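4.2 Condition of the interior surfaces

The survey described in Section 3 covered painted metal bins at two sites, Keltholm and Lolton, where they are used to hold loose blocks, offcuts and hand tools between work periods. Inspection records were kept by Shirima at Keltholm and by Rugemalira at Lolton, using the form given in the appendix. The full record contains 2,168 entries. An entry refers to one interior surface on one inspection date, so a bin that was inspected several times appears several times for each of its faces. Entries made after a bin had been repainted were kept separate and are not used in this section.

Wear was graded from 1 to 7. Grade 1 was given to a surface with an unbroken finish, and grade 7 to one where the finish had been lost over most of the area. Intermediate grades were assigned by comparison with a set of reference panels, which the inspectors carried with them. Scratches that did not break through the finish were noted in a separate column and did not affect the grade. The inspectors exchanged sites once, in September, to check that the grades were being applied in the same way. Differences between them were small for bottom panels and larger for sloped surfaces, where the choice of grade depends on how the edge of a worn area is drawn.

Sloped surfaces showed the least even pattern of wear. On a flat bottom panel, damage tends to spread across the area and gives the metal a mottled look. On a slope it collects in bands and streaks, with a clear difference between the upper and lower parts. Figure 4 gives an instance of this. The inner rear slope keeps a whitish paint on its upper part, is crossed by dark vertical streaks, and changes to a darker gray along a ragged boundary. The smooth panel over it carries only thin pale scratches near the top edge.

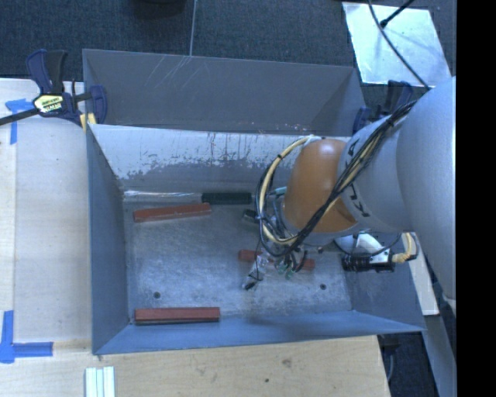 Two causes were considered for the streaks. The first is the sliding of contents down the slope when a bin is loaded. Blocks placed in a bin by hand are often released at the rim and allowed to travel to the bottom under their own weight, and a corner of a block can draw a line through the paint as it goes. The second is the dragging of tools upward during removal. A long tool is usually lifted by the handle while its other end remains in contact with the metal. The records do not allow these causes to be separated for any single mark, and we have not tried to do so.

Some support for the first cause comes from the loading trials at Keltholm. Test bins were put through about 3,000 loadings with rectangular blocks alone, with no tools present. Vertical streaks developed on the sloped surfaces in all of the test bins, although they were shorter than those found on bins in regular use. The bottom panels in the same trials reached a middle grade early and then changed slowly. When screwdrivers and similar tools were added to the load, the boundary between sound and worn finish on the slopes became more irregular. The bottom panels were not affected to the same degree.

The arrangement of the contents also deserves mention. Small tools stored together with blocks tend to come to rest where the bottom panel meets a sloped surface, and blocks often lie close to the lower edge of a wall. Repeated contact along these lines may explain why the lower part of a slope wears sooner than the area directly over it. Fasteners set in the bottom panel were expected to act as further points of wear. The Lolton records show no clear increase in grade around them, but the inspection form did not ask for their condition, and the finding should be treated with care.

The type of finish was a further source of variation. Bins supplied to Keltholm by Trestovis and those supplied to Lolton by Craddock had been painted by different methods, and a comparison between sites is therefore also in part a comparison between finishes. We have limited the analysis to differences among surfaces within the same bin, where the finish may be assumed to be the same at the time of delivery. This assumption does not hold for bins touched up by hand before the survey began. Where touch-up work was known to have taken place, the affected surfaces were left out. The grades used in the remainder of this section are those held in the inspection record as of March 1, 2020, and later corrections have not been included.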